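Liltow open day: the play kitchen hall

I went to the Liltow open day in June with low expectations and a packed lunch. The invitation promised "1000 pieces of play kitchen under one roof," and I've been to enough toy and housewares days to know how a number like that gets made. A tea set is one piece until somebody needs it to be 16. 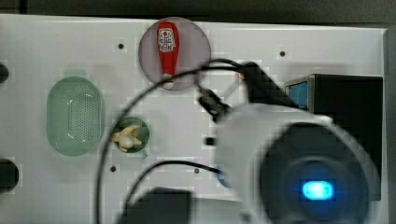
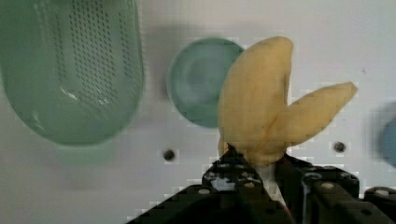
Last changed: June

The doors opened at nine and I was in line by twenty to, along with a few preschool teachers and a man who wanted to know if there would be free samples. There were not. You get a paper wristband, a floor plan with the restrooms marked in the wrong place, and a tote bag with a Plandov catalog in it. The catalog lists 1286 items. I asked at the desk why the invitation said 1000 and was told that the invitation had been rounded. Fine. Then where were the other 286? "Some are colors," she said.

The first room is all wooden stoves and I'll skip it, because they were the same wooden stoves as everywhere else, at higher prices. The second room has the small stuff, and I spent most of the morning there.

I'll start with the banana, since people who know I was going have asked about it. It comes peeled, pale cream inside with the yellow peel spread out, and when I first saw it in the little dark green bowl I thought it looked pretty good. Lifted up, with the peel standing in a V, it looks more like cloth than fruit. The surface has a slightly wrinkled look and there's a crease down one side. I don't mind that. What I minded was the sign on the wall calling it "true to life in every detail." A child will know what it is, and that should be enough for a sign.

The bowl I liked more than I wanted to. It's small and round and has a short bit sticking out at one side. I took it for a handle. The teacher next to me took it for a spout, and we never settled it. The catalog page was no help, being mostly about the benefits of pouring.

The long green basket with the holes in the bottom is the sort of thing I'd really use. Oval, with a raised rim, pale enough to see some light through. Nothing about it says play kitchen to me, and I suspect the same shape is sold to adults for rinsing lettuce. If so, good. I have always thought children should get the ordinary basket and skip the version with a face on it. But then I would like the ordinary price too, and I couldn't find any price at all in that room.

Same with the round pinkish plate – a nice color, somewhere between mauve and rose, and see-through. The ketchup was lying across it, red bottle, white cap, white label with red printing. I have nothing against ketchup. I do wonder about a meal that goes banana, ketchup. My own kids would have served it to me without blinking, so maybe the display people know their customers better than I do.

At eleven there was a talk by Kastriot Papadopoulos from Aydoğan, on how play food gets chosen. It was scheduled for an hour and took 25 minutes, and I'll give him credit for stopping when he had run out. His main point was that soft food lasts longer in a classroom than hard food. He said 200 classrooms had been asked. I put my hand up and wanted to know who had done the asking, and the answer was Aydoğan, who sell soft food. He was perfectly pleasant about it.

The Vorus stand was closed until after lunch, and after lunch it was still closed.

Food on site was a van with fries and a coffee machine that took only coins. Seating was 2 benches. Bring your own sandwiches, and park on the far side by the loading gate, where you can get out again without waiting for the buses.

Would I go back? For the small stuff room, possibly, if they put the prices out. I wrote to Plandov to ask for a price on the green basket and got the catalog again.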